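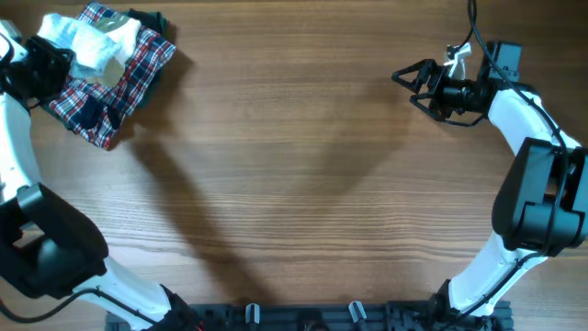

# Sauerteigbrot klebt im Tuch fest, was mache ich falsch?

**Gwenllian Probert**, 2022-03-14, 2210 Aufrufe

Hallo zusammen, ich backe seit November Roggenmischbrot mit Sauerteig und war eigentlich ganz zufrieden, bis ich angefangen habe, die Laibe nicht mehr in der Kastenform gehen zu lassen, sondern in einer Schüssel mit einem Küchentuch drin (ein richtiges Gärkörbchen habe ich nicht, und ich weiß auch nicht, ob ich eins will). Jetzt klebt mir der Teig jedes Mal am Tuch. Beim letzten Mal musste ich ihn mit der Teigkarte abkratzen und dann war natürlich die ganze Spannung raus, das Ding lief auf dem Blech auseinander wie ein Pfannkuchen.

Ich nehme das Mehl von der Felent-Mühle, halb Roggen, halb Weizen, und der Teig ist schon ziemlich weich. Im alten Rezept meiner Tante aus Durham steht nur »gut bemehlen«. Ja, danke auch! Ich bemehle ja. Ich bemehle so viel, dass hinterher die Küche aussieht wie nach einem Schneesturm, und trotzdem bleibt er hängen, vor allem unten in der Mitte, wo das Gewicht draufliegt.

Über Nacht im Kühlschrank ist es noch schlimmer als bei Zimmertemperatur. Liegt das am Tuch, am Mehl oder an mir? Und muss ich das Tuch nach jedem Backen waschen? Meines ist inzwischen an manchen Stellen richtig hart vor lauter Teigresten.

---

**Howells**

weniger wasser nehmen, fertig. wenn der teig klebt, ist er zu nass. hab ich auch jahrelang falsch gemacht. und kauf dir ein körbchen, kosten nicht die welt

---

**Carys Samuel**

Weniger Wasser hilft schon, aber dann hast du eben auch ein trockeneres Brot, und bei der Hälfte Roggen fände ich das schade. Ich würde zuerst das Mehl zum Einstäuben wechseln. Weizenmehl zieht Feuchtigkeit und wird zu Kleister, gerade über Nacht im Kühlschrank, wo der Teig so lange im Tuch liegt. Nimm Reismehl! Das saugt viel langsamer und rutscht zwischen Teig und Gewebe wie feiner Sand. Wenn dir pures Reismehl zu teuer ist, misch es mit Roggenmehl, das mache ich auch meistens so.

Und nicht bloß drüberstäuben, sondern richtig mit der flachen Hand ins Gewebe einreiben, in alle Richtungen, bis man keine Fäden mehr spürt. Danach noch mal eine dünne Schicht lose obendrauf. Die Oberseite vom Laib (also die, die später unten im Tuch liegt) bemehle ich extra, nachdem ich rundgewirkt habe, und dann lasse ich ihn ein paar Minuten offen auf der Arbeitsfläche stehen, damit er ein bisschen Haut bekommt. Das hat bei mir mehr gebracht als alles andere.

Noch was zur Gare, weil ich den Verdacht habe, dass dein Teig einfach zu lange steht. Übergarer Teig klebt wie verrückt. Ich hatte das Thema mal bei einem Backnachmittag in Druruncombe, da standen die Schüsseln neben dem Ofen und am Ende konnte man die Hälfte nur noch als Fladen backen. Die waren übrigens sehr gut, mit Kümmel und grobem Salz.
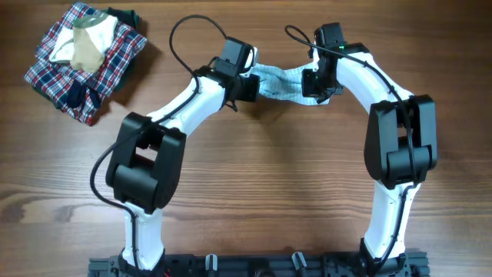
Wie warm sollte der Sauerteig vor dem Kneten stehen?

Bei 27 Grad geht meiner zuverlässig auf, ohne zu sauer zu werden. Wenn es in der Küche kühler ist, stelle ich ihn in den ausgeschalteten Backofen und mache nur die Lampe an. Fertig ist er, wenn er oben gewölbt ist und noch nicht wieder einsinkt.

Zum Waschen: ich wasche mein Tuch nicht nach jedem Brot. Trocknen lassen, über der Spüle ausschütteln, mit einer trockenen Bürste drüber, aufhängen. In die Maschine kommt es nach 3 oder 4 Backtagen, und bitte ohne Weichspüler, der riecht sonst im Brot mit. Harte Stellen vorher in kaltem Wasser einweichen. Kalt, wirklich! Mit heißem Wasser verkleistert die Stärke und du kriegst sie gar nicht mehr raus. 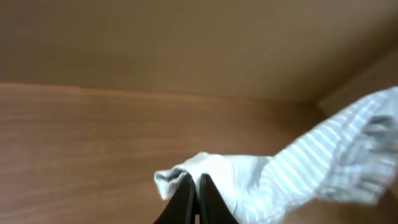
Beim Tuch selbst würde ich auf jeden Fall von allem weggehen, was Frottee oder Waffelmuster hat, da drückt sich der Teig in jede Vertiefung. Glatt gewebt ist am besten, und neue Tücher wasche ich vor dem ersten Einsatz 2 Mal, dann sind sie nicht mehr so steif. Farbe ist Geschmackssache, aber ich mag es hell, gern auch mit schmalen Streifen in Weiß und Blassblau wie der Stoff im Bild, da sehe ich sofort, wo noch alter Teig sitzt. Nur so zusammengerafft darf es in der Schüssel nicht liegen, in solchen Falten verschwindet dir der Teig und genau dort reißt er dann beim Stürzen. Also am Boden glatt streichen und die überstehenden Ecken erst am Schluss locker über den Laib klappen.

---

**Gwenllian Probert**

Danke euch! Meins hat tatsächlich Waffelmuster, oje. Reismehl habe ich gerade auf den Einkaufszettel geschrieben und das mit der Haut probiere ich gleich beim nächsten Laib. Carys, stürzt du direkt aufs heiße Blech oder erst auf Backpapier?

---

**Carys Samuel**

Auf Backpapier, dann einschneiden und mitsamt dem Papier aufs heiße Blech ziehen. Ich hab mir oft genug die Finger verbrannt.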